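Two-Arm Bench Cell: Safety Checklist with Comments
Site: Clavport, Bay 7. Inspector: Nipon Onsri. Date: 31 May 2018

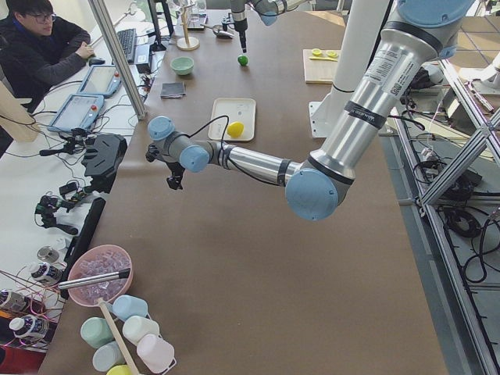 Bay 7 table, both arms over the brown paper, operator at the desk.

1. Emergency stops within reach of the operator: PASS
Both pendants are on the desk. The lower one sits closer to the table edge. Label each pendant with its arm number.

2. Cables secured along the arm: ACTION
Black bands on the forearm, but the cable is loose near the wrist and loops in front of the white tray. Re-band and check through full travel.

3. Desk clear of loose items: ACTION
Pendant cables are tangled. Bottles are standing among thin red and purple wires. Move the bottles to the Somboon cabinet.

4. Floor free of trip hazards: ACTION
Coiled cables on the floor past the aluminum railing. Hang them up.

5. Ice and water kept away from electrical parts: COMMENT
Ice in the pink bowl is allowed for the drinks task. Empty the bowl at the end of each run. Keep a dry towel at the desk.

6. Hand tools off the table before motion: FAIL
Small gray metal tool left at the back by the mug stand. Repeat finding from the Alent visit.

7. Shared work area rule: COMMENT
Only one arm may enter the center zone at a time unless the Edivent interlock is on. Log any override.

8. Service interval: PASS
Due every 2,000 hours. Next service booked for August.

Open items to be closed within 3 working days. Item 6 must be closed before the next run.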